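Como arrumar a bacia de miudezas da mesa de trabalho

Quase toda mesa acaba com uma bacia, bandeja ou caixa onde vão parar as coisas sem lugar: estojos, carregadores, potes com tampa. O método abaixo serve para esvaziar, limpar e voltar a usar esse recipiente sem comprar organizador novo.

Do que você vai precisar

2 panos macios, um para úmido e um para seco
Detergente neutro
Um pincel seco de cerdas macias
Uma superfície livre ao lado da bacia

Passo 1. Olhe o fundo antes de mexer

Em plástico branco a sujeira aparece logo. O pó costuma se juntar na curva entre o fundo e a parede, bem ao lado dos objetos compridos, como um estojo de talheres ou de hashi. Se houver pontinhos escuros nessa faixa, não passe o pano molhado ainda. Use primeiro o pincel, trazendo tudo para um canto só.

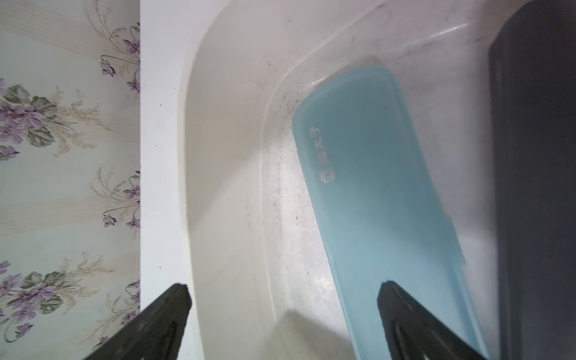

Teresópolis_lar comentou que prefere virar a bacia direto na lixeira e bater no fundo com a mão. Funciona com poeira solta, mas confira antes se não há clipes ou parafusos pequenos no meio.

Passo 2. Tire tudo e separe por uso

Coloque os objetos sobre a mesa em dois grupos: o que se usa toda semana e o que só estava guardado. Potes translúcidos podem ficar na bacia, porque mostram o conteúdo sem precisar abrir. Já as bandejas retangulares rasas ocupam muito fundo e rendem mais fora dela, deitadas ao lado ou em pé junto à parede.

Grampeador e canetas não entram na bacia. O grampeador fica no fundo da mesa e as canetas num porta-lápis, no canto, do lado da mão que escreve.
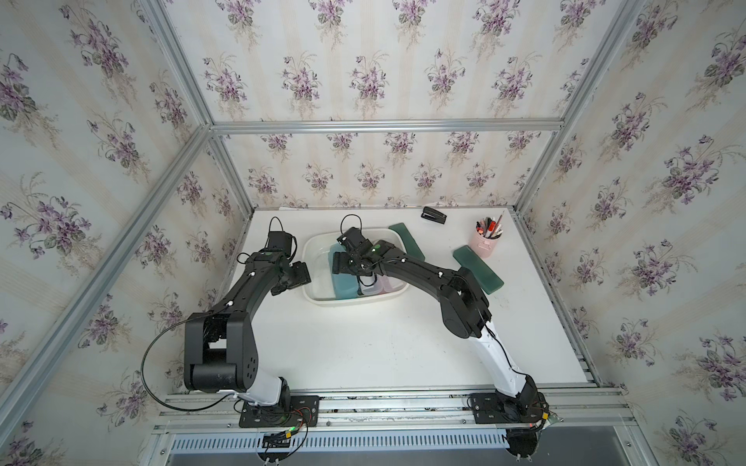 Posso guardar os potes com a tampa fechada logo depois de lavar?
Espere secar por completo, com a tampa ao lado. Pote fechado com umidade fica com cheiro.

Passo 3. Lave e seque

Pano úmido com uma gota de detergente, em movimentos longos, do centro para a borda. Passe de novo só com água e termine com o pano seco. Insista nos cantos arredondados e na parte de baixo da borda, onde a gordura dos dedos se acumula. Não use esponja abrasiva: o plástico leitoso risca fácil e depois segura mais pó.

Passo 4. Devolva primeiro os eletrônicos

Bateria portátil vai sozinha, deitada e encostada numa das laterais, com a marca para cima. Antes, limpe-a com o pano seco, nunca com o úmido. Deixe um espaço livre entre ela e o pote mais próximo, para conseguir pegá-la sem levantar o resto. Cabos ficam enrolados em outro lugar.
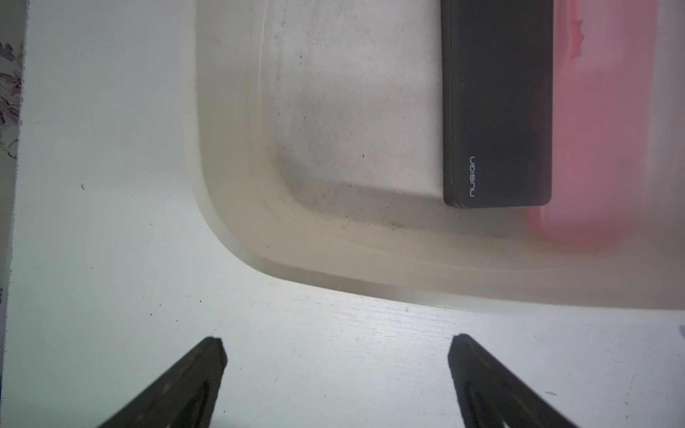
Passo 5. Complete com o restante

Os potes entram em seguida, lado a lado, e os estojos compridos por último, na diagonal se não couberem retos. Nada deve passar da altura da borda, a não ser os próprios potes. O que sobrar na mesa depois disso vai para uma gaveta.

Manutenção

Uma passada de pincel por semana resolve. A lavagem completa pode ser feita uma vez por mês, ou antes, se o fundo voltar a ficar acinzentado.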